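Speaker notes: "Does the table change the taste?"
Version of 4/8/20

Slide 1. Opening
Start without hello. Ask who has paid extra for dinner on account of the room. Wait for hands. Then say that I have too, and that I'd like some of it back.

The claim for tonight is the one you see in every restaurant trade magazine: heavier forks, colored plates and nice linen make food taste better. Sukora prints it in its catalog as settled fact. I don't think it is settled.

Slide 2. Cutlery
Go slowly, people like this part. The usual story is that diners handed a fancy fork rate the same dish higher. Fine. Ask what they were told beforehand. Ask if they knew it was a study about forks. 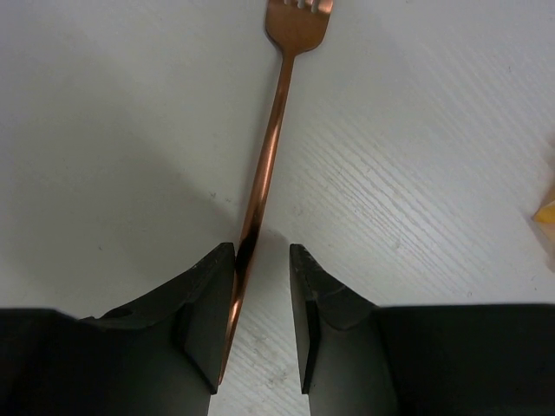

The Prekumo tasting is the one everyone quotes at me. It had two sittings and seven dishes, and the effect showed up in two of them. The write-up spends four pages on those two and a single line on the rest. Pause here. If I toss enough coins I can also find you a lucky one.

Don't get dragged into metal and flavor chemistry. If asked, say a tarnished spoon in an egg is a different question and move on.

Slide 3. Cloth
Benítez, the linen people, say a cloth makes guests stay longer and order dessert. Maybe. Places with cloths also tend to have dessert menus worth reading, and chairs you can sit in. Nobody in that report swapped the cloth and left everything else alone.
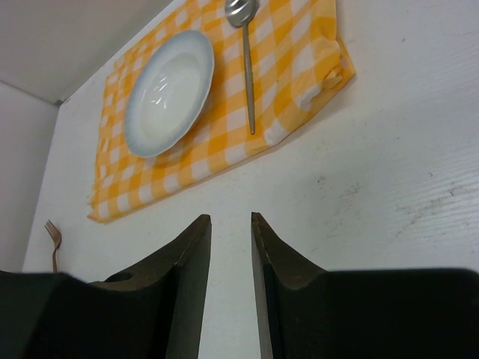
Yellow and white gingham on a white tabletop.

Checks are supposed to say "picnic" and "honest food." Says who? In my family they said the good cloth was in the wash. (Small laugh, if any. Keep going.)

Slide 4. Bowls and glasses
Round bowls are meant to make things sweeter. I have read the argument three times and still can't tell whether it is about the bowl or the word "round." The Pelik repeat in June used the same soup and found nothing much. It gets mentioned a lot less.

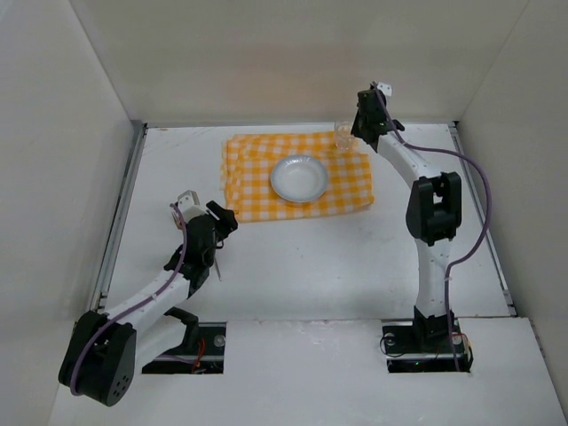 White bowl on the checkered cloth, clear glass at the corner.

Slide 5. What I would accept
Same food, same room, one thing changed. Guesses written down before the meal. All the dishes reported, dull ones included. I'd change my mind for that.

Buy the forks you like. Just don't let the seller tell you they season the potatoes.

Questions. Repeat each one into the microphone. Skip the wine glass slide if we are running late.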